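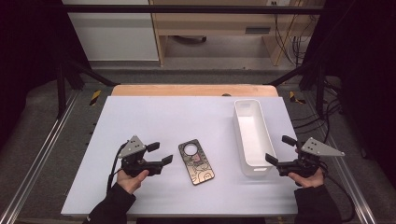 Fig. 4. Phone case on the white board, bin standing to the right.

Section 4: Setting up your sorting spot

Okay, so you've got the parts out of the carton and the leaflet is somewhere under the sofa. Fine, we can do this part together. I wrote this section for the Munro tabletop kit after going through my own drawer of phone cases (I have a problem, I know), and most of the tips below come from that evening plus a few from Fadime Tatlı, who runs the swap table in Cosonville and has handled way more cases than me.

You need a table, the white board, one bin, a dry cloth and whatever you're sorting. The labels in the small envelope come later, in Section 6, so leave them sealed for now or the sticky side picks up fluff.

4.1 Placing the board

1. Clear the table and wipe it down. Crumbs under the board make it rock, and it'll drive you nuts.
2. Lay the board flat with the long side facing you. I leave a strip of bare table along the far side for odds and ends.
3. Press down on each corner. If one lifts, turn the board end for end and try again. My kitchen table has a dip in it and turning the board fixed that right away!
4. Wipe the top with the dry cloth.

Note: The board is 70 cm on its long side. If your table is smaller than that, let the extra hang off the left, never toward you, or you'll be bumping it with your stomach all night.

Caution: No hot mugs on the board. The ring does not come out. I tried dish soap, baking soda and a lot of rubbing, and I now have a board with a ring.

4.2 Placing the bin

1. Stand the bin on the right if that suits you, or swap it over if you're a lefty.
2. Leave enough open board beside it for a case to lie flat. You want to see the whole back of the case before you decide anything.
3. Check that the bin stands level and doesn't slide when you tap it.

One bin really is plenty to begin with. I started with 2 on my first try, one for keeping and one for giving away, and I kept mixing them up. Now the bin is for giving away and everything I keep goes back in the drawer.

4.3 Sorting a case

1. Put one case on the board, back side up. It doesn't have to be perfectly straight – a bit of a tilt is fine.
2. Look over the back first. Busy patterns hide scratches really well, especially the metallic gold-and-black kind with swirly line drawings, so give those a second look under a good lamp.
3. Run a finger along the rim and feel for cracks, mostly at the corners and near the camera opening.
4. Turn the case over and check the inside for grit. Shake it out over the trash, please, and keep it off your nice clean board.
5. Decide. Drawer, bin or trash.
6. Clear the board before you bring out the next one.

Caution: If a case is cracked through, don't flex it to see how bad it is. The edges can be sharp. Wrap it in paper and toss it.

Note: Printed backs can get dull if you scrub them. A slightly damp cloth with no cleaner on it has worked on every one of mine, and then I let the case dry all the way before it goes in with the others.

4.4 If something isn't right

The board slides: wipe the underside and the table, then try again. A thin kitchen towel underneath works too, though it does make the board a bit bouncy.

The bin tips: it's too full. Empty it at the halfway point.

Glare on shiny cases: move the lamp over to the side, or turn the case until the shine slides off the part you want to look at.

You can't decide: put the case back in the drawer and pick another one. I've got a few that have been around that loop more times than I'd like to say!

Replacement boards are part no. 1294 and spare bins are part no. 79, both ordered through Jurnisham. Packing up the kit is covered in Section 5.

Section last changed 29/01/2024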